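Oltard Round Tablecloth in Snail Garden: my review after one whole winter of abuse

Posted April 19, 2022

I have been through so many tablecloths. Vinyl ones that smelled like a pool float, a linen one that I ironed exactly once, a plastic-backed thing from the grocery store that cracked along the fold lines before Thanksgiving. So when I finally caved and ordered the Oltard round cloth in the Snail Garden print last September, my expectations were pretty low. I bought it for the snails. That was the whole decision process!

Quick background for anyone new here: we have a small round table that does everything. Breakfast, taxes, slime (ugh), repotting, and lately a whole lot of bag sorting, which I'll get to. It gets wiped down more often than the kitchen counter does.

The print

Okay, I love it. The background is a really pale watery blue-green, lighter than it looked on the Nerkstead site, where I would have called it mint. The motifs are small and spread far apart, and that's what sold me, because a busy print makes me feel like I can't find my keys. You get pink tulips with teal leaves, fluffy blue flowers, little yellow sprouts, tiny red blossoms, and then the snails, who have yellow shells and teal bodies and are perfect.

My one gripe with the pattern is that the yellow is a touch weak. In the evening with the lamp on, the sprouts sort of melt into the background (the snails hold up better). In daylight it's fine.

Using it as a work surface

I keep every bag that comes into this house. Produce bags, gift bags, the crinkly ones that new pillowcases come in. Every couple of months I dump the whole stash on the table and decide what's worth keeping, and this is where I really started to appreciate a light cloth. On our old dark brown one the clear bags pretty much vanished, and I'd find one three days later stuck to somebody's sleeve. On the Snail Garden a red bag just shouts at you, and even the see-through ones are easy to spot from all that shine and crinkle.

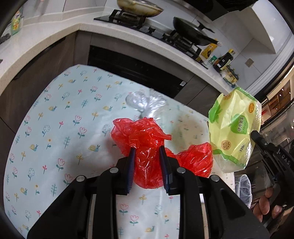 Fit and drape

I went back and forth between the two round sizes for way too long. I ended up with the smaller one and I'm glad, as the bigger one would have been in everybody's lap. It follows the curve of the table nicely. It came folded into a tight square and the creases took a good week to relax, even with a stack of cookbooks parked on top overnight. If you're buying for a party, order early!

It does slide a bit if you lean on it and push. I put one of those grippy Hislow pads underneath and now it stays where I leave it.

Cleaning

Jam, glue stick, coffee, soy sauce: all came up with a damp cloth and dish soap. Ballpoint pen did not. I have a faint blue line running between two tulips and I've made my peace with it. Turmeric left a shadow for a few days and then faded away on its own, no idea how.

Don't put it near a hot pan. I haven't, but I have a feeling about it.

Would I buy it again?

Yep. I'd take the same size in the same print, and I'd pick up a spare while they still have it, since the Nerkstead page says the pattern is limited to 2,000 pieces. I'm docking it a little for the fold creases and that shy yellow. Everything else has been great, and I still say good morning to the snails.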